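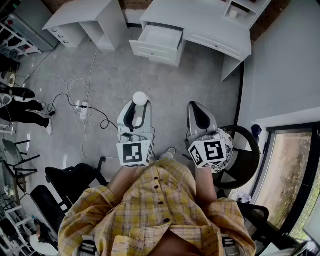
What are the students in the Fenton summer robotics class working on? They are teaching a robot to do small household jobs, such as opening a drawer and putting things away, by doing the jobs themselves with hand-held grippers and recording each try.

The class is in its second month at the Cardoso building on the east side of Fenton. It is open to high school students and to adults who have finished the spring electronics course. Theresia Marti, who teaches it, said the group picked drawers as its first subject in April, when the course plan was still being written.

"A drawer sounds easy until you have to explain it to a machine," Marti said. "You have to find the front, get hold of it, pull it straight and stop before it comes out. Then you have to do it again from a different spot in the room."

Students work in short turns. One wears the harness and holds a gripper in each hand, and another keeps the log and calls out the next task. Each gripper carries a cube printed with black-and-white markers, which the software uses to work out where the hand is and which way it is turned. When a recording is finished, the students check it on a laptop and mark it as good, bad or unsure. Bad ones are kept in a separate folder.

As of July 5, 2025, the class had logged 189 recordings, of which 118 were marked good. Most of the bad ones came from the first two weeks. Marti said the usual trouble was speed. New students tend to move quickly, and the tracking software loses the markers when a wrist turns too fast.

Lihua Xue, a student who joined the class after the electronics course, wrote the checklist that is now used before each turn. It covers the straps, the cable, the markers and the starting position of the furniture. The last item was added after a morning's work had to be thrown out. A desk had been moved between turns and no one had written it down.

"We lost a lot that day," Xue said. "Now whoever has the log writes where everything is before we start. It takes a minute."

The recordings will be used to train a program the class calls Ruster. The plan is to run it on Numo, a two-armed robot that last year's students put together from a kit and secondhand motors. Numo can already raise and lower its arms on command and close its grippers on a foam block. It has not yet been tried on a drawer. Marti said the first test will use an empty one, with the robot's motors set to low power.

The group is also sorting out a question about left and right hands. Nearly all of the early recordings have the right hand doing the pulling while the left hand stays still. Xue and two other students have asked that half of the remaining turns be done the other way, and the class agreed to try it for the next round.

Students will give a short public demonstration at the end of the term in the first-floor room of the Cardoso building. Visitors will be able to try the grippers and see their own recording played back. The date has not been set.

The class meets twice a week and has seven places open for the fall term. The fee is $169, which includes use of the tools and a printed course book. No programming experience is needed, but high school students must have a form signed by a parent or guardian. Forms are available at the front desk of the Cardoso building during class hours.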